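Do I need a "grip" on my chopsticks?

3 min read
Print | E-mail

I have used plain wooden chopsticks for years without dropping enough food to complain about. So when the housewares shop in Mutenby started pushing pairs with notches cut into them, I rolled my eyes and, yes, brought some home.
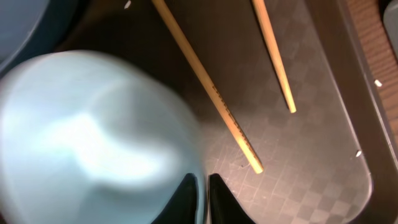 Photo: Ingegerd Hellström

The notches run in a row down the lower half of the stick. The sales card said 40 percent better hold. Better than what? Measured by whom? I tried them on rice, and rice is a poor test, being sticky to begin with. Noodles will be the real thing, and I'm not expecting much.

The brown tray I'm less grumpy about. Everything for one lunch fits on it: the little sky-blue bowl, the cup, the blue-green plate. It still collects crumbs, like any tray. 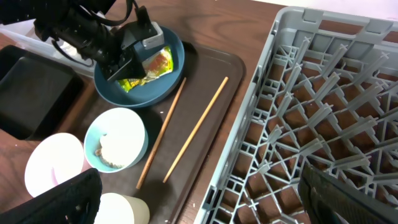

My other doubt is about sets. Viklund would like me to buy the whole matching table, and I don't see why. My blues don't match, my chopsticks aren't even the same shade of wood, and lunch tastes the same. A reader wrote that her Honunberg set cost 800 kronor and two bowls had chipped by December. I'd rather pick up one bowl at a time and see which ones I keep reaching for.

Noodles on Thursday, then.

4 comments | 11 shares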